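Nedetti Adds Linux Support to Its Sync Tool

Nedetti has released version 6 of Maddocks, its file sync program for home users and small offices. The update adds a Linux client, changes how the program handles files edited in two places at once, and drops support for 32-bit Windows.

The company, based in Plesden, said the new version went out to existing customers on Tuesday and can be downloaded from its website. Anyone who bought version 5 can upgrade for free. Older licenses need a paid upgrade, and the price is the same as it was last year.

The Linux client has been the most requested feature on the Maddocks user forum for a long time. Until now, people who wanted to sync a Linux machine had to share a folder over the network and let a Mac or Windows computer do the work. The new client runs in the background and is controlled through a small settings window or from the command line. Packages are offered for Debian and Fedora systems.

"We put it off because we didn't want to ship something that only half worked," said Ruxandra Sandu, who leads development at Nedetti. "File permissions were the hard part. We rewrote that section twice."

Conflict handling is the other large change. Earlier versions kept both copies when the same file was edited on two machines, and added the computer's name to one of them. Version 6 still does this by default, but it now lists all conflicts in one window, where text files can be compared side by side before one is thrown out.

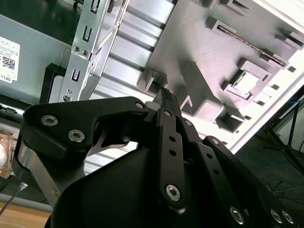 A gripper at the open case of a desktop computer.

The beta test ran through July with 728 users. Tudur Wynne, who runs a two-person print shop in Wenusdale and took part in the test, said the conflict window saved him time with price lists that he and his partner both edit.

"Before, I would find four copies of the same sheet and have to open each one," Wynne said. "I still get conflicts, but I can clear them out in a couple of minutes."

He said the first sync after the upgrade was slow. Nedetti confirmed that version 6 rebuilds its file index the first time it runs, and advises users with large folders to leave the computer on overnight. Syncing continues while the index is being built, but changes may take longer to show up on other machines.

The limit on folder pairs has gone up to 100 in the standard edition. The free edition is still limited to 2 folder pairs and does not include the comparison view.

Users still on 32-bit Windows can stay on version 5, which will get security fixes until the end of next year. Versions 5 and 6 can sync with each other, though conflicts on a version 5 machine will not appear in the new window.

Support manager Lleucu Lewis said a fix is being prepared for a bug that makes the Mac client ask for its license key again after a restart. In the meantime, entering the key a second time clears the message.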